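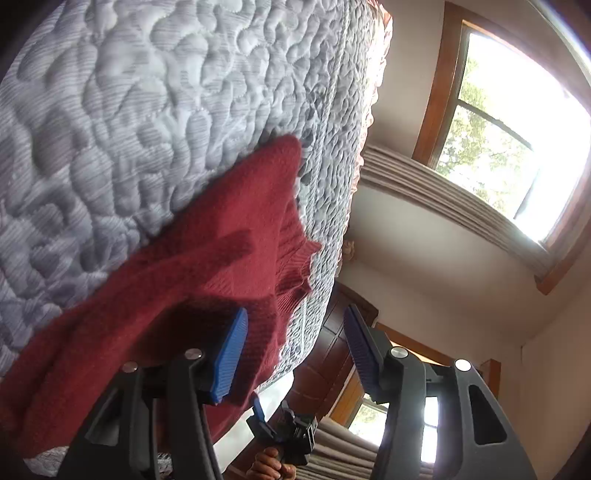 One jumper, two grippers and a quilt with opinions of its own.

Tue 28 April
By Shanthi Khondokar
19 shares | 13 comments

I have folded jumpers for most of my life without a single person asking to record it. Then Skustus came to Flernolside looking for people to do housework slowly, and suddenly my technique was of interest to science.

The arrangement is simple enough. You are given a gripper with a handle. It has two black plastic jaws with a blue pad inside each, and a camera that sees what the jaws see. You use it in place of your fingers to do something dull: pick up a sock, shut a drawer, fold a jumper. The recordings go off to the office, where they are used to train a robot arm called Bumel, whose own jaws are made to the same pattern. Bumel has never been in a bedroom. It is learning the whole business second-hand, from people like me, and I can only say I'm sorry.

Sunil Siriwardena runs the home sessions. He is a patient man with a great many rules. You mustn't use your other hand to help. You mustn't scratch your nose with the gripper (he has had to write that one down). You start with the jaws open and well clear of the cloth, you go in at a steady speed, you close, you lift, you put down, you back off. If you make a mess of it, you carry on and put it right, as the robot will make a mess of it too and somebody ought to show it what comes next. I found this the most cheering thing I'd heard all year.

Jumpers, I learned, are a horrible thing to give a beginner. A box is the same shape whichever way up you put it. A jumper thrown on a bed is a new shape every time, and a knitted one gives when you pull it, so the bit you have hold of moves and the rest thinks about it. The ribbed parts are the best places to take hold, or so Sunil told me. The cuff and the hem keep their shape a little better, and the ribs show up well to the camera, which helps the robot tell where the sleeve ends and the trouble begins.

My first go lasted longer than a boiled egg. I closed the jaws on what I took to be the hem and lifted most of a sleeve. My second go I got the hem and a good pinch of the bedspread as well, and for a moment it looked as if I was teaching Bumel to make the bed by throwing it on the floor. "Good," said Sunil. "Now let go and do it again." He says "good" to everything. I have stopped reading anything into it.
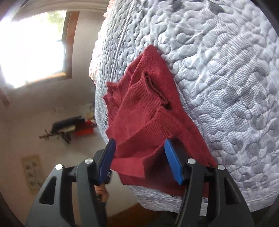
Going in from the near edge, with a fold of knitting between the pads.

There is a knack, and by the end of the afternoon I had perhaps a third of it. You want a fold standing up off the bed before you close on it, so the pads can come at it from either side. If the cloth is lying flat you have to nudge it first until it rucks. You also have to stop thinking about your hand. The thing you are showing is where the pads go, and your wrist is only along for the ride. I kept wanting to smooth the wool with my palm, and I must have been told off for it more often than I was told I was good.

Why not just write down how to fold a jumper and have done with it? I asked this, feeling rather sharp. Sunil invited me to try. I got as far as "take hold of the bottom" before he asked me which bottom, and how hard, and from what side, and we left it there.

The other way of doing it is by remote control. You sit at a desk at the Skustus office, work the arm from a pair of handles and watch on a screen. I had a turn at that too. It is slower, and you can't feel the wool at all, and I dropped a tea towel from a height that would have alarmed a plate. The people who do it all day are very good at it. For the rest of us, the handheld is kinder, and it fits in a bag.

The jumper-folding set is called Mollah, for reasons lost in somebody's inbox, and it stands at 3,439 recordings. I have added 45 of them. Sunil tells me a handful of mine were set aside because the camera saw more ceiling than knitwear, but the rest are in. Bumel's first try at folding without anyone's help is planned for August. If it sighs halfway through and stuffs the thing in a drawer, you will know where it picked that up.

More home sessions are being held in Flernolside before then, and the next lot are on towels. Have something ready that you don't mind seeing picked up and dropped all afternoon, and wear a watch you can do without looking at.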